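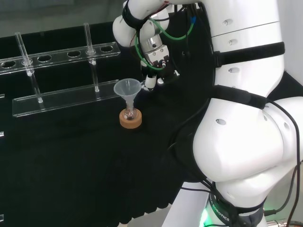
Is the Rovolent glassware kit worth it for a small lab?

Posted 26/04/2019

I run a teaching lab and we've already got an arm that does basic pick and place. Rovolent are offering an add-on kit (gripper fingers, software for funnels, flasks and tube racks, plus 2 remote setup sessions) for $3,000. The sales page makes it sound like you plug it in and go for a coffee. Has anyone here used it for ordinary glassware? I'm mostly after simple transfers, 100 mL flasks and smaller, nothing fancy. I'd need to decide before June.

Dvořáček

We've had ours a while and I'm happy with it, with a few grumbles. Tube racks are the easy part - you teach it the two end holes and it works out the rest. Funnels took us ages. If the stem isn't sitting straight in the neck of the flask, the finger nudges the rim on the way past and you're starting again. Use a cork ring under anything round-bottomed, and put down a dark matte cloth if your bench is shiny. Clear acrylic racks gave our camera grief until we did that. Oh, and strap your cables up high! Ours caught on the wrist twice before we learned. I'd say it got through 80 transfers out of our first 100 without me stepping in, and it's better now.

Skuvell

too dear imo. the fingers are good but you can print your own

Jergate

Ask which arms they support before you pay. Mine wasn't on the list and the refund was slow. The setup sessions are the best bit of the whole thing, so if they'll sell you those separately I'd start there and see how you go.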